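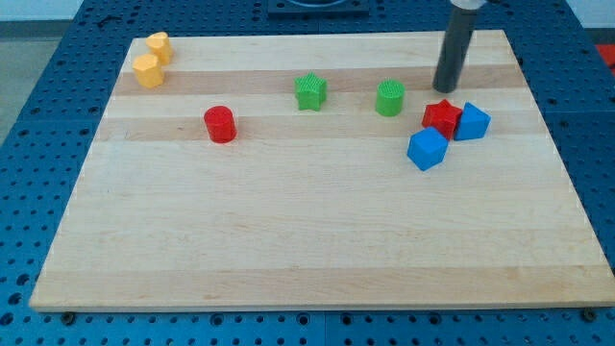
Drenero Rod and Reel: Product Development

25 October 2018

The Sturnik line of fly reels will move to a sealed carbon drag in the 5-weight and 8-weight models. The change replaces the cork drag used since the line began. Frame dimensions and spool diameter stay the same, so existing spare spools will fit the new frames.

The drag stack has 2 carbon washers running against a stainless plate, with an O-ring at each end of the housing. Startup inertia was the main concern in the July prototypes, which stuck slightly at low settings. Ye-ji Cha reworked the plate finish and reduced the preload on the spring. In bench tests with the revised parts, the drag was cycled more than 200 times at each setting without a measurable change in startup force.

Owners of cork-drag reels can send them in for conversion. The work covers the drag housing, spindle and clutch bearing. Reels with the early Devix spindle need a new frame and can't be converted.

Backing capacity drops slightly on the 5-weight because of the wider hub. The Blackwood series is not affected. Conversion requests should quote part number 559 and state left-hand or right-hand retrieve.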